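Section 6. Setting Up the Movement and Hanging the Weights

Applies to the Hiltine wall clock, cable-driven, all case finishes. Read Section 5 (Leveling the Case) first. The case must be fixed to the wall at both the upper and lower brackets before any weight is hung.

CAUTION: Do not turn the winding crank until all weights are in place. Slack cable can cross over itself on the drum.

1. Open the front door and remove the foam block behind the dial.

2. Pull the paper strips out of the chime hammers. Do not bend the hammer wires.

3. Hang the pendulum on the suspension spring. The hook must sit square in the slot.

4. Identify the weights. Each is marked on its base: L, C or R, as seen from the front of the clock.

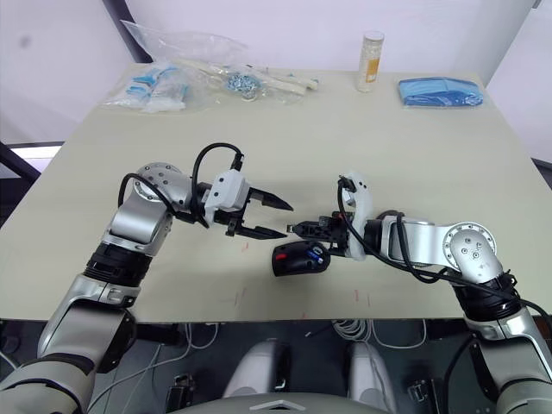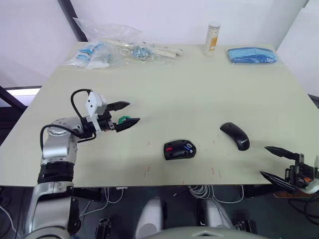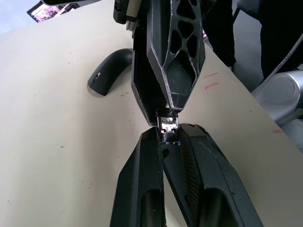
5. Hang the weights in the order C, L, R. Wear the cotton gloves supplied. Bare fingers will mark the lacquer.

6. Check that each cable lies in its pulley groove, then remove the plastic cable guards.

7. Insert the crank in the center winding hole and turn it slowly. Stop when the top of the weight is level with the lower edge of the dial. Repeat for the left and right holes. A full wind takes 17 turns per hole.

8. Move the pendulum to one side and release it. Listen for an even beat. If the beat is uneven, see Section 7.

NOTE: Clocks with the Lallance silence lever must have the lever in the CHIME position during steps 7 and 8.

NOTE: Set the time by moving the minute hand only. Pause at each quarter hour and let the chime finish.

Regulation

Let the clock run for 52 hours before adjusting the rate. Turn the nut below the pendulum bob to the right to make the clock run faster, or to the left to make it run slower. Wait 21 hours between adjustments.

Replacement cables and guards are ordered from Nustberg under the part numbers in Section 9.

Revised 30 March 2019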